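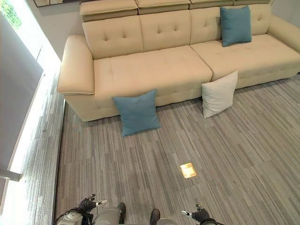 Aus den Werkstätten

Kissen vom Boden aufs Sofa: Zwischenstand beim Aufräumroboter

In der offenen Werkstatt Jikberg arbeitet seit dem Frühjahr eine kleine Gruppe an einem Roboter, der Wohnräume aufräumen soll. Das Projekt heißt Nastari. Angefangen haben Nelu Sandu und Paula Matei zu zweit, inzwischen gehören auch Colm Moynihan und Jabari Shirima dazu. Im Juli ist die Gruppe vom Werktisch an das große helle Sofa umgezogen. Geübt wird mit drei Kissen, zwei in Blaugrün und einem hellen. Ein blaugrünes liegt zu Beginn auf dem Sofa, die beiden anderen stehen oder lehnen unten davor auf dem Teppich.

Die Aufgabe klingt einfach: Kissen greifen, anheben, auf die Sitzfläche legen. Im Detail sind es mehrere Aufgaben, die bisher getrennt entwickelt wurden. Paula Matei schreibt die Erkennung, Nelu Sandu kümmert sich um Arme und Greifer, Jabari Shirima um Verkabelung und Stromversorgung. Colm Moynihan hat die Ablaufsteuerung übernommen und führt das Versuchsheft.

Am meisten Zeit hat bisher das Greifen gekostet. Ein Kissen gibt nach, und wenn die Finger nur an der Ecke anfassen, rutscht der Stoff heraus. Die erste Fassung der Steuerung hat die Finger auf eine feste Weite geschlossen. Das ging mit Holzklötzen gut, mit Kissen nicht. Jetzt wird der Motorstrom gemessen und der Griff so lange nachgezogen, bis der Widerstand stimmt. Für weiche Sachen nimmt der Roboter grundsätzlich beide Hände, auch wenn eine reichen würde. Das dauert länger, ist aber sicherer.

Ein zweiter Punkt ist die Blickrichtung. Die Kamera sitzt am Kopf und schaut steil nach unten. Der Roboter hat damit seine Hände und den Boden bis zu den Schuhen im Blick, die Oberkante der Rückenlehne dagegen nur knapp. Ein Kissen, das hoch an der Lehne steht, wird deshalb manchmal zu spät erkannt. Paula Matei lässt den Kopf jetzt vor jedem Durchgang einmal heben und senken und setzt aus den Aufnahmen eine gemeinsame Karte zusammen.

Schwierigkeiten macht auch das Licht. Die Bodendose im Teppich hat einen goldfarbenen Deckel, der bei Gegenlicht stark glänzt, und die Erkennung hat ihn in den ersten Durchgängen als Gegenstand gemeldet. Der Roboter wollte ihn aufheben. Dasselbe gilt für die Lichtleiste links an der Wand. Beide sind jetzt in der Karte als feste Einbauten eingetragen. Der gestreifte Teppich war weniger schlimm als befürchtet - die Kissen heben sich gut ab, nur das helle hat in den Abendstunden noch eine zu niedrige Trefferquote.

Gesammelt hat die Gruppe bis jetzt 3140 Greifversuche, davon 1581 mit Kissen. Der Rest stammt noch vom Werktisch, mit Klötzen, Dosen und Handtüchern. Wie viel davon für das Training taugt, wird gerade durchgesehen. Colm Moynihan sortiert alles aus, bei dem jemand von Hand eingegriffen hat.

An der Mechanik ist für die nächsten Wochen Folgendes geplant: neue Fingerspitzen mit mehr Reibung, eine bessere Zugentlastung für die Kabel am linken Unterarm und ein zweiter Akkusatz. Die Kabel sind im Moment außen um den Arm gewickelt. Das hält, stört aber bei weiten Drehungen. Teodor Gavrilă von der Nachbarwerkstatt Cakham hat angeboten, die Halter dafür zu drucken, und sucht noch Restspulen von flexiblem Filament. Wer etwas übrig hat, kann es im Regal neben der Drehbank ablegen, bitte mit Angabe des Materials.

Für die Durchsicht der Aufnahmen werden noch Leute gesucht. Vorkenntnisse sind nicht nötig, eine Einweisung dauert 14 Minuten und liegt als Video im Werkstattordner. Wer beim Bauen zusehen möchte, meldet sich vorher bei Nelu Sandu. Während der Durchgänge bleibt der Bereich zwischen Wand und Sofa frei, der Notaus liegt immer bei der Person, die den Versuch leitet.

Der nächste Bericht folgt, wenn die neuen Fingerspitzen montiert sind.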